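The Repair Prize

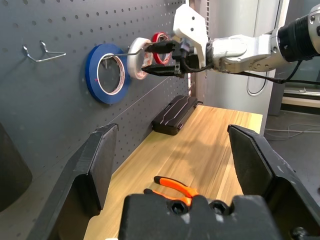 Bahman Safavi thought the rules should have said something about birds. He told me this over the phone before I had finished saying hello, and he went on telling me while I hunted for a pen. If a person could enter a lamp, he said, and a person could enter a coat, then where exactly did it say a person could not enter a birdhouse that already had a bird in it?

I looked. It didn't say. I had written the rules myself, on the bus, and I'd spent most of the ride on the font.

The contest was called Made Again. You took something headed for the dump and turned it into something you would be willing to be seen with, and the winner got a rain barrel and 400 dollars from Drestero, a company that sold rain barrels and was therefore being less generous than it looked. We had 16 entries. In September, when I pitched the idea at the library, I had predicted a flood.

"Does the bird live in it?" I asked Bahman.

"She's sitting on eggs."

"Then you can't bring it in."

"No," he said. "You'll have to come to it."

So we went to it. There were three judges: me, a woman from the Arnska Street garden named Mrs. Chaudhry, and a young man from Drestero who had been sent to hold the oversized check and had brought it along because he didn't trust the lock on his car. We stood in Bahman's side yard in a row, whispering. The birdhouse had once been a bread box. He had cut a hole in the front and given it a roof made of license plates, and on the pole underneath he had put a slick metal collar to discourage squirrels. A squirrel was sitting on top of the collar.

"He's not discouraged," said Mrs. Chaudhry.

"He's thinking it over," said Bahman.

A wren put her head out of the hole and looked at the check. I have been looked at by a lot of people in connection with that contest, several of them lawyers, and I never felt so thoroughly assessed. Then she went back in. The young man from Drestero wrote something on his score sheet and covered it with his arm.

The trouble was that the other entries were good. There was a skirt made of neckties that moved like water. There was a xylophone made of wrenches, tuned, and the girl who built it could play nearly all of "Shenandoah" before she ran out of wrenches. There was a chair from a man on Vesau Road who had used only belts, and who stood next to it all afternoon saying "Go ahead, sit," in a voice that made you not want to. There was also a planter made from a toilet. There is always a planter made from a toilet. I believe they let themselves in.

We met in the library's back room to decide. Mrs. Chaudhry wanted the xylophone. I wanted the skirt, chiefly because I had tried it on. The young man wanted the birdhouse and would not be moved. We pointed out that a bread box with a hole in it was, strictly speaking, a bread box with a hole in it.

"It's the only one being used," he said.

"The chair is being used," I said.

"Did you sit in it?"

I had not sat in it.

We argued until the lights went off, which they do in that room if you sit still long enough, and Mrs. Chaudhry had to wave her arms over her head to get them back. While they were up there she said all right, fine, the wren. I held out for another minute on behalf of the skirt. Then I thought about having to phone Bahman Safavi and tell him he had lost, and how long that call would be, and I came around to the wren as well.

We announced it on the library steps. The belt man left before the end and took his chair with him, carrying it upside down on his head like a canoe. The girl played "Shenandoah" as far as it went. Bahman shook everybody's hand twice and asked that the rain barrel be delivered quietly, after dark if possible, on account of the eggs.

The barrel came at seven in the morning, on a truck with a backup alarm. I know this because he called me. He held the phone out the window so I could hear it for myself, and behind the beeping, very loud for her size, I could hear the wren, who had some remarks.

"She wants to know who's in charge," said Bahman.

I said it was Drestero, and gave him their number.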